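# Plier le linge noir sur le lit

*Jacqueline Leblanc, 21 mars 2019*

Pour plier une pile de linge, le lit convient mieux que la plupart des tables. Il est large, on peut tourner autour d'au moins un côté, et le tissu ne glisse pas comme sur un plateau verni. La méthode expliquée ici vaut pour les tee-shirts, les pulls fins, les pantalons souples et les serviettes. Je l'ai écrite pour le linge noir, celui qui me donne le plus de travail : les coutures se voient mal, les peluches se voient très bien.

## Préparer le lit

Tirez le couvre-lit jusqu'à ce qu'il soit à peu près plat. Quelques plis ne gênent pas. En revanche, une couette gonflée dessous fait une bosse au milieu et rien ne reste droit ; repoussez-la au pied ou pliez-la à part.

Choisissez si possible un fond clair ou coloré. Sur un drap foncé on perd le bord des manches et on plie de travers sans s'en rendre compte. Si le couvre-lit est brodé, le motif peut servir de repère : alignez l'ourlet du bas sur une ligne de broderie et gardez la même pour toute la pile.

Passez la main à plat sur la surface avant de poser quoi que ce soit. Les poils et les fils clairs s'accrochent au coton noir. J'utilise une brosse Fimeck, à sec, toujours dans le même sens. Un rouleau adhésif marche aussi.

## Trier avant de plier

Séparez le linge en tas selon l'endroit où il va : tiroir, étagère, armoire de la salle de bains. À l'intérieur de chaque tas, mettez les grandes pièces au-dessous et les petites au-dessus. Vous commencerez par les petites, ce qui libère vite de la place sur le lit.

Remettez tout à l'endroit à ce moment-là. Vérifiez aussi les poches et touchez les ourlets, qui sèchent toujours en dernier. Une pièce encore humide repart sur le séchoir – un pull rangé humide en février sent encore en mars.

## Étaler

Posez le vêtement devant vous, le devant contre le lit, le col vers le fond. Tenez-le par les épaules, laissez retomber le bas, puis avancez les mains pour le déposer. Il reste souvent un paquet de tissu au milieu ; ne le lissez pas encore.

Cherchez d'abord les coutures de côté. Pincez chacune près de l'ourlet et tirez doucement vers l'extérieur, puis faites de même sous les manches. Le gros des plis part tout seul. Ensuite seulement, lissez du centre vers les bords avec le plat de la main.

Pour une serviette, prenez les deux coins du fond et ramenez-les à la même hauteur, puis occupez-vous des coins du devant.

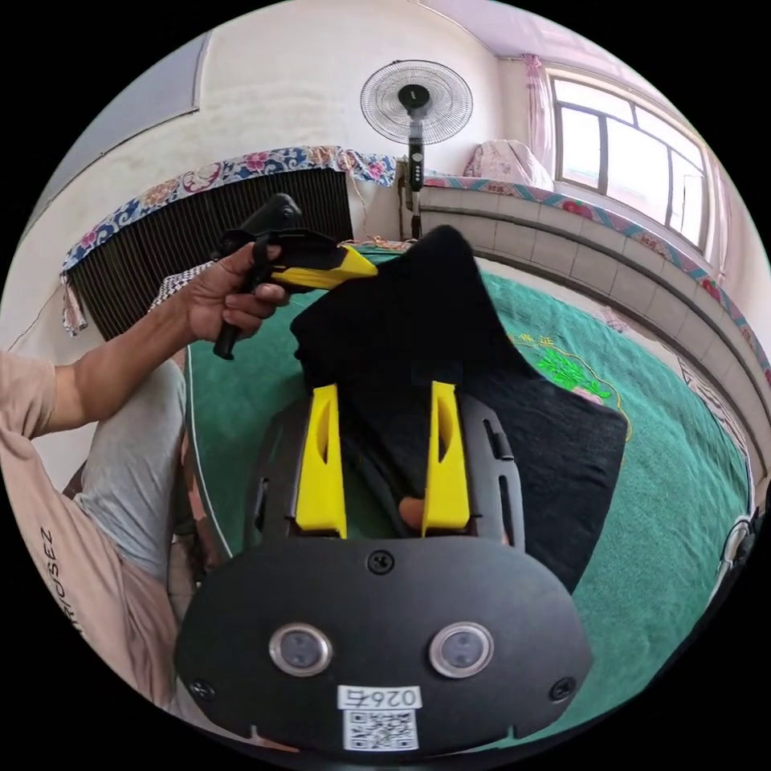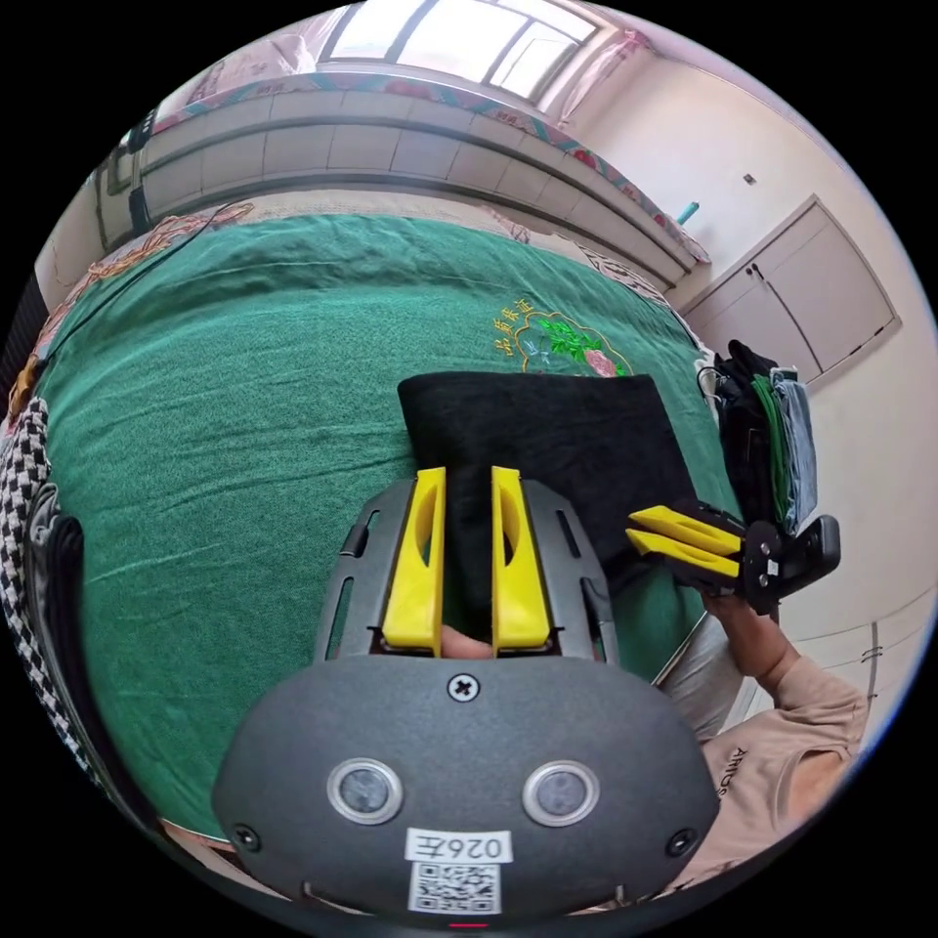
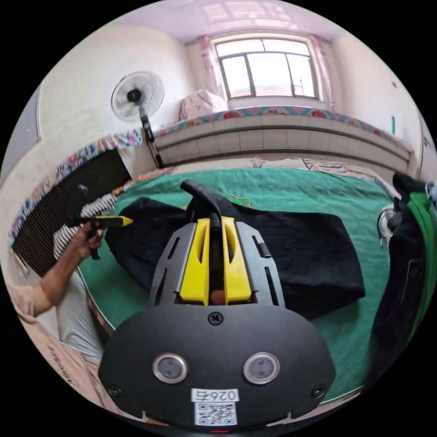
## Plier un tee-shirt

1. Repérez le milieu de l'épaule, entre le col et la couture de la manche.
2. Rabattez le côté gauche vers le centre en suivant une ligne droite de ce point jusqu'à l'ourlet.
3. Repliez la manche vers l'extérieur pour qu'elle ne dépasse pas du côté rabattu.
4. Faites la même chose à droite. Les bords peuvent se toucher ou se recouvrir un peu, du moment que la bande obtenue a la même largeur en haut et en bas.
5. Remontez l'ourlet vers le col, en laissant 2 cm libres. Si vous allez jusqu'au bord, l'épaisseur ressort et le haut devient rond.
6. Pliez encore en deux pour une étagère, en trois pour un tiroir.

Appuyez sur chaque pli avec le tranchant de la main, sans frotter. Sur le noir, le frottement répété finit par lustrer le coton, surtout le long des coutures.

Les manches longues se rabattent autrement : une fois le côté plié, la manche descend le long de la bande, parallèle au bord, jusqu'à l'ourlet. Si elle est plus longue que le corps du vêtement, repliez le poignet vers le haut.

## Plier une serviette ou un carré de tissu

Pliez d'abord dans la longueur, bord contre bord. La lisière doit se retrouver à l'intérieur. Pliez ensuite la bande en trois : un tiers vers le centre, l'autre tiers par-dessus. Le dos, bien net, sera le côté visible de l'étagère.

Si le tissu est fin et se déforme, posez une main bien à plat au milieu pendant que l'autre ramène le bord. À deux, l'un tient le pli et l'autre rabat ; cela vaut surtout la peine pour les draps et les grandes nappes.

## La largeur de la pile

Mesurez le rangement avant la première pièce. Mes tiroirs Brillasberg ont 18 cm de hauteur utile, et je range les tee-shirts debout, pliés à 9 cm de large : ils tiennent en double rangée sans toucher le dessus. Pour les boîtes Ullus de l'étagère, plus basses, je garde le pliage en deux et je pose à plat.

Un carton découpé à la bonne largeur aide au début. On le place au centre du dos, sous le col, on rabat les côtés dessus et on le retire avant de remonter l'ourlet.

## Ranger

Portez la pile en la tenant par-dessous, l'autre main posée dessus. Dans un tiroir, rangez les pièces debout, le pli arrondi vers le haut, et commencez par le fond. Laissez un peu de jeu. Un tiroir trop serré refait des plis partout, et on dérange la moitié de la rangée pour sortir un seul tee-shirt.

Les noirs se ressemblent tous une fois pliés. Je couds un point de fil de couleur dans l'étiquette du col : rouge pour les manches longues, blanc pour les manches courtes. Avec les paniers Vida, on peut aussi glisser un carton entre les deux groupes.

## Quand ça ne tient pas

**Le pli s'ouvre.** Le tissu est trop souple ou il y a trop d'air dedans. Dépliez jusqu'à la bande, lissez, recommencez les derniers plis.

**Le vêtement part de travers.** Une couture de côté a tourné au lavage. Ne vous fiez plus à elle et prenez pour repère le milieu du col et le milieu de l'ourlet.

**Le bas est plus large que le haut.** C'est la coupe. Rabattez un peu plus de tissu en bas, pour que la bande reste droite.

**Il reste une marque au milieu de la poitrine.** Pliez en trois à la place du dernier pli en deux. Pour les chemises, mieux vaut le cintre.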